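Grultano produce notes: read me first

Hi! I put this little folder together because my notes on paper were a mess (coffee, mostly). The Grultano set is 236 pictures of fruit and vegetables on a dark counter with a white wall behind. The captions are mine, so blame me for the spelling.
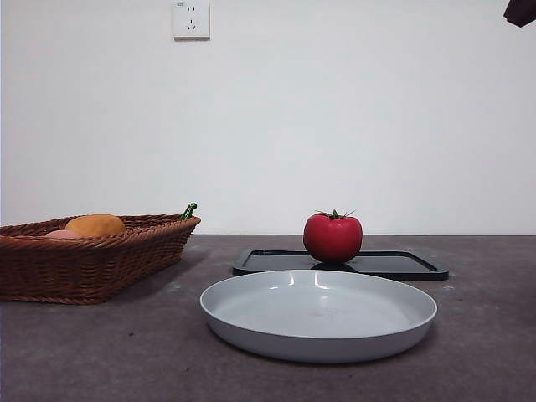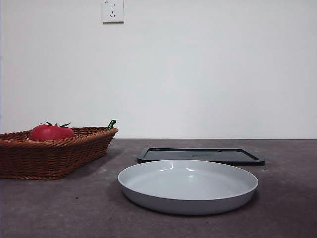
Wicker basket and gray plate in both, tomato on the black tray in the first and in the basket in the second.

Macarena Urquijo wrote back after the first version that "in the basket" was too loose for her, and that she'd want a separate label for anything with only its top showing over the rim. Fair point! I've added one called "peeking" and gone back through 25 of the captions so far, and the rest will get done when I have a free evening.

What you'll find in here:

captions.txt, one line per picture, plain words
names.txt, what I call each thing (tomato, basket, tray, plate and so on)
Stanuvik, a folder with the older captions, which I keep meaning to merge

If you can't tell what something is, please write "green thing" or "pink thing" and move on. I'd much prefer that to a guess, and I've had to undo a lot of my own guesses.

Version 2 is the one to use. Fixes are very welcome, just send me the line number and your wording. I'm usually at it after 9 in the evening.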